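Progress report to the Jusadeo equipment fund, 2 May 2021

## Status

The planning phase is complete apart from the gripper decision. No capital has been committed. Spending to date covers simulation licences, one workstation and staff time, and stands at 62 per cent of the planning allocation.

The purpose of this phase was to settle the equipment list for the Bragança cell before asking for quotes. We are doing that in simulation, using cup handling as the reference task: nested cups, small round items, one arm, one two-fingered gripper.

## Work on the reference task

The simulated cell has a single arm over a pale tabletop. Cups are separated from a stack, and loose items of differing size are left on the same surface so that reach and clearance can be checked together. Nested cups set the tightest limit on finger width and opening, and they drive most of the gripper specification.
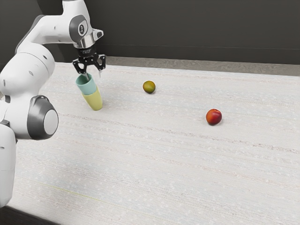

Does the fund need to release the full equipment amount before September?

Only the arm deposit is needed before then. The gripper, mounting plate and guarding can be ordered later without moving the installation date.

## Budget lines

| Item | Position | Action |
|---|---|---|
| Arm and controller | Specification fixed | Request quotes |
| Gripper | 2 candidates | Decide after next runs |
| Wrist camera | Specification fixed | Hold until gripper is chosen |
| Table and guarding | Drawings in progress | Local fabrication |
| Spares | Not yet costed | Include in next report |

Tuteck has offered a combined price for the arm and controller, valid for 50 days. The Brullow offer is higher but includes commissioning on site. We have asked both firms to price freight to Bragança separately – the first round of offers could not be compared on that line.

The camera line was added after the original proposal. A view from above into an open cup is needed to check for contents, and a fixed side camera would not give it. The added cost is covered by dropping the second workstation.
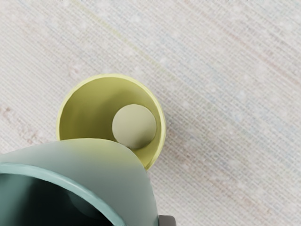

*Jusadeo Automation Planning Group*

## Risks

Lead time is the main one. Roughly 3 months should be allowed between order and delivery of the arm, and neither firm will hold stock without a deposit. Simulated contact between finger and cup wall also depends on the friction values we enter, so finger pads should be bought in more than one grade and tested on the physical cell.

## Next steps

- Finish the gripper comparison and issue a short selection note
- Obtain revised freight figures from Tuteck and Brullow
- Cost the spares line, including finger pads and cables
- Submit the deposit request with the selected arm quote attached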